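Flalcombe towel folding set – read me first

Hello, and thank you for taking the time to open this file before diving into the data. We know most people go straight to the download, and we've done it ourselves more than once, but this release has a fault running through part of it and we would much prefer you heard about it from us.

What you have

The set holds 1,808 recorded attempts at folding a towel on a cloth-covered table, using one arm with a two-finger gripper. Each attempt has its video, joint positions, gripper commands and a short note from whoever was at the desk. Naheed Mughal ran most of the recording and Kyu-ri Won looked after the control software, which we call Shim. The labels were made in Zevley, our own little labelling tool, and it has its own read me in the tools folder.

What went wrong

Partway through August we changed the open and close settings on the gripper. The new settings were fine, but Shim went on saving the old opening value to the log for a while afterwards. In 566 attempts the logged finger gap is therefore wrong whenever the gripper is moving. The video is fine and so are the joint positions, so please don't throw those attempts away on our account!

Along with that came a second trouble, and this one matters more if you plan to run anything on a real arm. In 84 attempts the arm carried on downward after the fingers had met the table, and the force stop that should have caught it didn't trip. The limit had been set for a bare tabletop, and the cloth softened the contact enough to keep the reading under it. Naheed hit the stop button by hand each time (she has very good reflexes, and we owe her a great deal of coffee). No one was hurt. We lost a pair of fingertips and put a small dent in our pride.
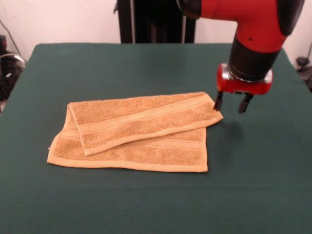 Gripper open at the upper right corner of the towel's top flap, with the fold still uneven.

Corner grasps are where nearly all of the table contacts took place. The fingers have to come in low to get hold of one layer of terry, and a few millimetres of error in height is all it takes. If you are training on these approaches, do have a look at the contact notes before you trust the final bit of the descent.

How the attempts are marked

gap_bad – the logged finger gap can't be relied on. Use the video, or leave the gap column out.
table_press – the arm pressed into the table and was stopped by hand. Not suitable for copying behaviour, though handy for anyone working on fault detection.
clean – neither problem found when we went back through.

An attempt can carry both of the first two marks.

What we changed

Shim now reads the gripper settings fresh at the start of every attempt. The force limit is checked with the cloth on, and the arm slows down over the last stretch before the table. We recorded a further 200 attempts with these changes in place and had no table presses among them. Those sit in a separate folder called after_fix and aren't part of the main count.

Please don't replay the table_press attempts on hardware, even slowly. Kyu-ri has left them out of the default loader and you'll need to switch them on yourself – the option is explained in the loader notes.

Still open

We haven't been able to recover the true finger gap for the affected attempts. Wosico, who host the files for us, have kept the raw logs, and if you would like to have a go at it we'd be delighted to send you the link. Write to either of us through the contact page and tell us which folder you're working from.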